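# Chapter 9: Licensing Patents That Cover a Standard

A technical standard may draw on patents held by many owners. A company that builds a product to the standard needs permission from each of them, either one at a time or through a pool. This chapter follows the Plorow wireless metering standard, which was covered by 329 declared patents when its pool opened to licensees.

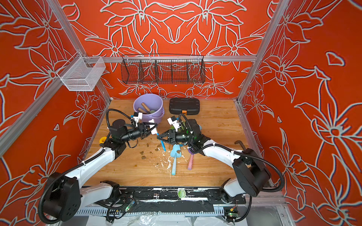
Cleseten objected that a declared patent is only a claim by its owner, and that no outside party had tested whether the standard required it. A later review found 140 of the patents to be essential. Wekach and Xiong, which held most of the remainder, disputed the result.

Section 9.1 defines essentiality. Section 9.2 compares 3 methods of setting a royalty. Students should review the terms "claim" and "license" before proceeding.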